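Progress report to the Basteden Fund
Walnut extract and blood pressure trial, Nakenard clinic
Period to the end of August

Recruitment

We have screened 722 adults and enrolled 300, which meets the target. Kimie Ebihara closed the screening list on schedule. 15 people have withdrawn, mostly over the length of the clinic visits.
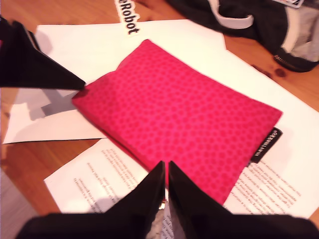
Supply and spending

Ultetier delivered the second batch of capsules and placebo. We have spent 54 percent of the grant. Lab fees are over budget and travel is under.

Next period

Six-month readings continue. Laurențiu Munteanu will send the interim safety data to the monitor.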